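The Software Between the Hand and the Arm

Funmilayo Fashola answers the first question before I finish asking it. I want to know what her team's software does, and she has already pulled a chair over and opened two windows on her laptop, one full of jittery green lines and one full of smooth ones.

"Same motion," she says. "Same person, same few seconds. The left one is what came in. The right one is what we'd let a robot learn from."

Fashola leads the tooling group at Nunen, a small robotics software outfit in Westden. Her colleague Trefor Maddocks writes most of the tracking and timing code. Between them they look after Turnstead, the pipeline that takes recordings made with hand-held grippers and turns them into training data for robot arms. I spent a long afternoon with the two of them and came away with 35 pages of notes, a good third of which are about clocks.

The clocks come up early. A recording has video from the gripper, a stream of motion readings, and a measure of how far open the jaws are. All of these are written down by different bits of hardware, each with its own idea of what time it is.

"People hear 'time sync' and their eyes glaze over," Maddocks says. "Mine light up! If the jaw reading is a little behind the video, you teach the robot to close on something after it has gone past it. It'll do that very faithfully. You'll sit there watching it pinch air and blame the model."

He found this out the slow way. In March the team spent two weeks tuning a policy that kept grabbing late. They changed the learning rate, then the size of the network, then the way images were cropped. The cause was a buffer in the logger that held on to jaw readings and passed them along in clumps. Maddocks fixed it by stamping each reading at the moment it arrives. The commit message, he tells me with some pride, is one word long and can't be printed.

"The fix was 3 lines," Fashola says. "The test that makes sure it never comes back is 347. I love that test. I'd frame it."

She means it, too. Much of what excites her is the checking. Every recording that goes into Turnstead gets replayed against a model of the arm that will one day have to do the job, and the planner asks at each step whether the arm could get there. Human wrists are generous things. They twist and tuck in ways that a six-joint arm bolted to a bench can't follow, and a perfectly good demonstration can turn out to be useless because the person leaned in from the wrong side.

"We used to find that out at the end of the day," she says. "You'd have a whole session and then the planner would throw out half of it. Now the check runs while you're still recording. You get a beep, you shift your feet, you carry on. It changed how the work feels."

Their favorite task at the moment is chopsticks. I had assumed a robotics team would pick something grander, and Maddocks gets quite animated explaining why I'm wrong.

"They're fantastic for perception. Thin, pale, all alike, lying across each other. Your segmentation wants to call the whole pile one object. And then once you've got hold of one, you have to know which way it's pointing, because the ends are different."

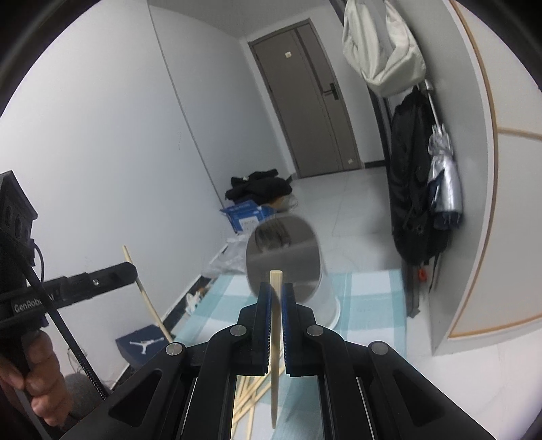 One chopstick held upright in the jaws, tapered end down, with more on the checked cloth.

Knowing which way it points is the part of the code he has rewritten most often. The first version fitted a straight line through the pixels between the jaws and called it a day. That gave the angle and said nothing about which end was which. The second version looked at width along the line, and did well until the stick leaned toward the camera, when perspective made the near end look fatter whatever its real shape. The current one keeps both guesses alive and carries them forward from frame to frame until one of them stops making sense.

"It's allowed to be unsure," he says. "That was the big step for me. I kept writing code that had to have an answer right now. If you let it wait a few frames, the hand moves, the view changes a bit, and the wrong guess falls apart by itself."

Fashola adds that the planner had to learn the same manners. It used to demand a single pose for the held object and would throw an error if it got two. Craddock, their motion planner, now takes both and looks for a path that works for either one, at least for the first part of the move. Quite often there is one. Lifting straight up is fine no matter which end is down.

I ask whether that makes the arm slower. "A touch," she says. "You can see it hold back before it commits to the last stretch. I find it kind of charming. Trefor wants to tune it out."

"I do want to tune it out," he says.

We move on to the viewer, the tool that most of the team has open all day. It shows the video with the tracked path drawn over it, a strip along the bottom for jaw opening, and a row of colored marks wherever one of the checks had something to say. You can drag along the strip and everything moves together. It sounds like a small thing until Fashola shows me the old way, which was a video player, a spreadsheet, and a lot of squinting.

She drags to a red mark and we look at it together. The tracked path has a kink in it, a sudden sideways hop of the sort no hand makes. Maddocks leans across and says "plain wall" almost at once. Tracking of this kind works by following small visual details from one image to the next, and when the camera turns toward a big blank surface there is very little to follow. The motion sensor fills the gap for a moment, then starts to drift.

"So what do you do?" I ask.

"Patterned cloth helps. A messy room helps!" he says. "Clutter is lovely. On the software side, we've got the tracker reporting how many features it's holding, and when that drops we lean on the sensor and mark the stretch. Later we go back and solve the whole path again with the frames from both sides of the gap. Most of the kinks come out in that second pass."

Most, but some don't, and those stretches get cut. Fashola is firm on that. She would sooner have fewer recordings she can trust, and she keeps the cut pieces in a separate folder so that every new version of the tracker can have another go at them. Each release rescues a few. She reads the list out at the team meeting.

Next on her list is handling for two grippers working together, where the timing trouble comes back with company: two sets of clocks, two paths, and the position of one hand relative to the other, which has to be tighter than either needs to be alone. Maddocks has a branch that does it. It passes on his machine.

"It passes on his machine," Fashola repeats, and turns the laptop around so I can see the build page, where it doesn't.

He is already reading the log.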